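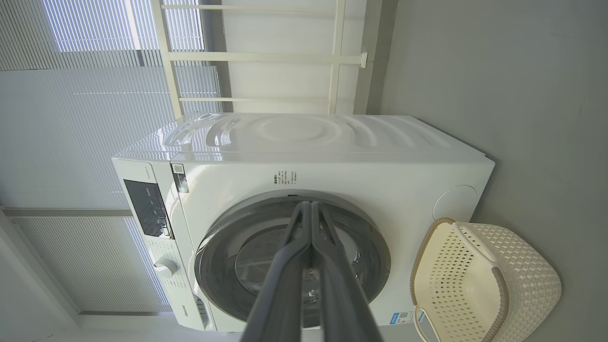 Laundry day again
Friday, November 14, 2025

Got in at 9 and the heat was off in the building. Kept my coat on until lunch. Milovan had already done the startup checks and written them on the sheet, so I went straight to the washer.

The job is the same one we have had since Monday. Open the door, get the clothes out, get them into the basket. My mother does this while talking on the phone. I wanted to write down where we are with it, because Brunello asked me at lunch if the machines can do laundry yet and I gave him a bad answer. I said "sort of." He said that was what I told him in February.

So, the door first. The door is mostly fine now. The fingers are long and flat and they have to come in near the rim at the right angle. If they come in too square they slide along the front. Mansa changed the approach on Wednesday and I have seen far fewer slides since. The glass is still trouble. It reflects whatever is in the room, and in the morning the light through the blinds is strong. Mansa thinks the reflections are what makes it reach short. I think it is the tilt of the wrist. We did not settle it.

Pulling the clothes out is where the time goes. A shirt on its own is easy. A shirt with a leg of something else wrapped around it is not. The gripper closes on what it can see, pulls, and either the whole lump comes or one sleeve comes and stops. A person would feel that and put the other hand in. Ours pulls again. Sometimes that works.

I timed one load by hand before lunch, with my phone, start to finish. It took 9 minutes and I had to step in once, for a sock at the back of the drum. Then I did the same load myself and did not bother to time it. 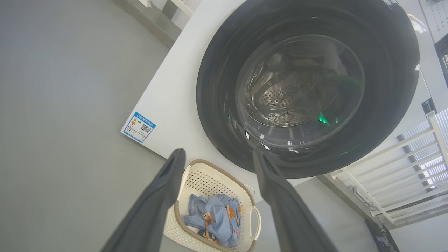

Liliana Pellegrini
Test technician, home tasks, Flenotcombe

Afternoon. The basket is its own problem and I don't think we talk about it enough. It is light plastic and it moves when anything bumps it. If it ends up too close to the washer, the arm has no room to come down over it. If it ends up too far away, things land on the floor. I asked if we could put tape under it. Mansa said no, people don't tape down their baskets at home. She is right but I was annoyed anyway.

Small clothes go better than I expected. The light blue ones with the cartoon animals are my favorite to test with. They bunch up into something the fingers can hold, and there isn't much left over to drag. Big things are worse. Anything long hangs over the lip of the door and then catches on the rubber when the arm lifts. The patterned cloth did this most of the afternoon.

Lino called from Costa at 3. He has a customer with a small hotel who wants to know if she should wait and buy one of these or hire somebody. He read me part of her email. She pays $3,000 a month for laundry help and wants that to go away. I told him to tell her to keep the help. He was hoping for something he could sell, I could hear it. I said a machine that needs a technician standing next to it is one more person to pay. He said he would put it more nicely than that.

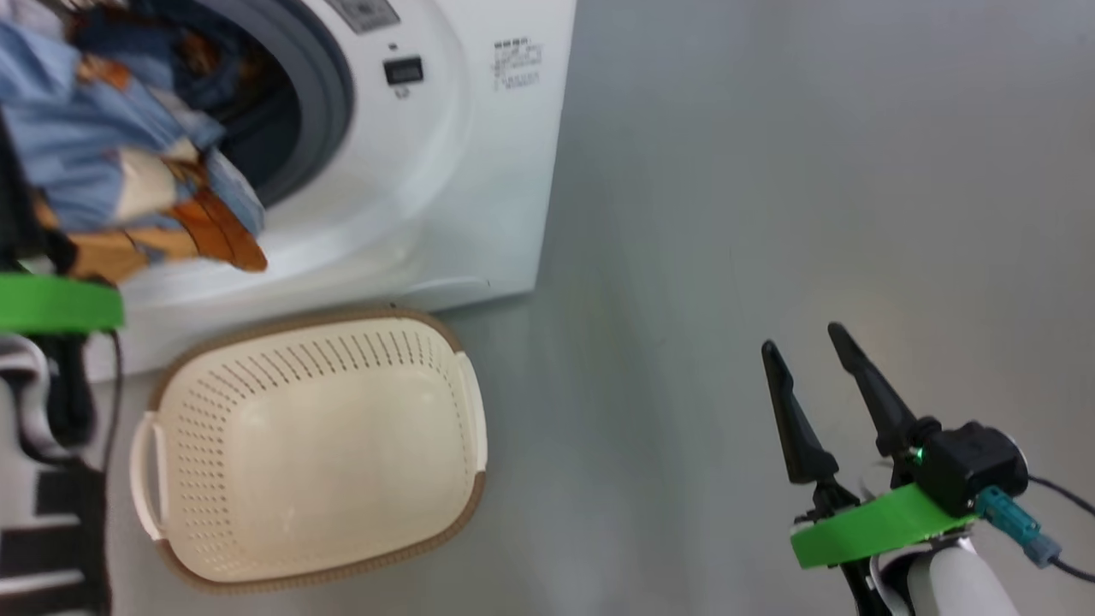

I don't want to be unfair to it. Last winter it could not find the door handle side if someone moved the washer a few inches. Now it finds it. It knows the basket from the floor. It doesn't get tired or bored, and I was both by 4. On a good load, with the clothes not too twisted, I can stand back with my hands in my pockets and it goes all right. I just can't tell ahead of time which load will be the good one, and someone at home would need to know that before leaving the room.

Folding we have not touched. Milovan says Prilley has a folding table that does towels. Towels are square.

If Brunello asks again I will say this: it can empty a washer with me there, slowly. It can't do the laundry. I would let it try at my own place on a Saturday when I had nothing else going on. I would not let it near my wool sweater.

For Monday: ask Otano about softer pads for the fingers, try the first load with the blinds closed, and find out who to call about the heat. Left at 6. My own laundry is still in the machine from last night and will have to be run again.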